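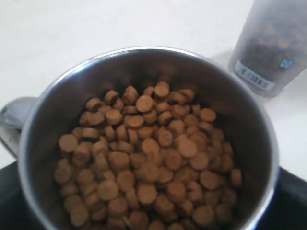 *Brown pellets in the steel pot, seen from the wrist camera.*

Progress report to Clemdale, 2 Dec 2023
Olilell tabletop arm kit, loaned by Sezer
Prepared by the Escombe workshop

We're now well into the review you paid for, and we are having a great time with it! The kit has gone together well. Unpacking to first movement took us one long afternoon, and most of that went on routing cables (the printed guide shows the old clamp layout, so please allow for that if you order more).

Through November we logged 648 attempts at simple kitchen-type jobs over 18 sessions. The pellets are our favorite material so far. They're cheap and easy to sweep up, and they make a good stand-in for dry goods that need portioning. The wrist view is better than we hoped for close work, though it's a little soft toward the sides, and we'd like a sharper lens before the spring round.

Clear cups are the part I most wanted to tell you about. We had worried about see-through plastic from day one, and setting up a grip with one finger inside the rim has been really fun to work on. We're still adjusting how deep the finger should go, and we'll send the settings once we're happy with them.

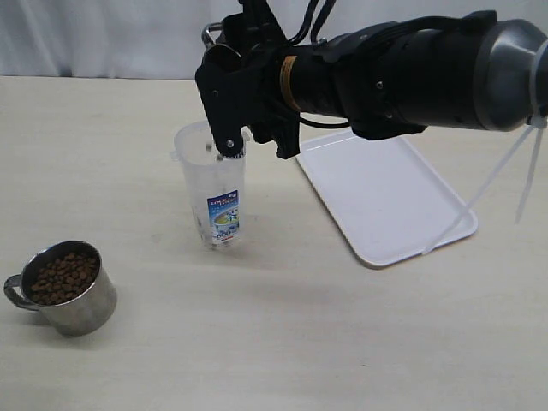

## Money and next steps

We have spent 800 dollars of the parts budget, mostly on spare fingers and a second power supply. Next up are 40 more attempts per container, using the same settings throughout, and then the written comparison with our old arm. Could you confirm whether Sezer will extend the loan? We'd love to keep going.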